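Extras wanted for wartime naval drama

Calside Pictures is looking for background artists for Dumlao, a feature film set aboard a supply ship in 1943. Ariel Layug directs, from a script by Muchen Zou. Filming takes place in May at the Jenach dry dock.

We need men and women aged 18 and over to play crew, dockers and nurses. No acting experience is needed. Crew extras must be willing to have their hair cut short and to work at night.

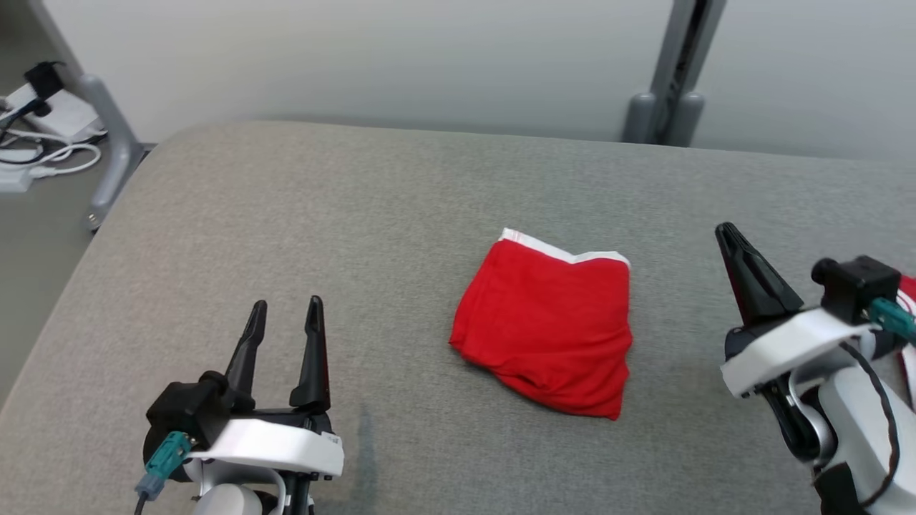

Costumes are fitted at the studio before your first day on set. Each extra collects a set of clothes from wardrobe and returns it at the end of the shift. Please hand items back folded, as with the red piece with the white waistband, and keep them off the floor. Tattoos will be covered by make-up.

The call time is 5.30 am and lunch is provided. Pay is £200 a day, with travel paid separately.

To apply, send two recent photos, your height and your clothing sizes to Benito Salcedo in the casting office, quoting reference 1319. Parts are offered by email.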